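May, a little after six in the morning

Slept badly and got up early to finish the seed trays. The tomatoes are ready to go out but the nights are still cold, so I left them on the porch again. Two of the peppers have yellow leaves. Marisol says too much water and she is probably right.

Walked to the post office with the forms for Dad's pension. Closed for lunch until 2. I sat on the wall and read — the same 14 pages as yesterday, I think, and I still don't know who the uncle is.
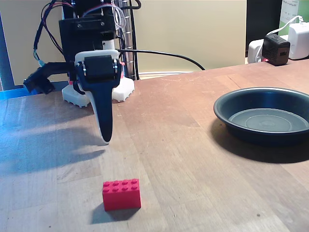
Red LEGO brick on the table, morning.

Went back at 2 and got the forms off. Ketsara called while I was in line and wants me to bring bread on the weekend. I said yes. I need flour, and yeast too if the store has it.

Soup for supper. Rain started after dark, so no need to water. I moved the peppers under the porch roof and wrote to Saron, three pages, mostly complaints about my knee.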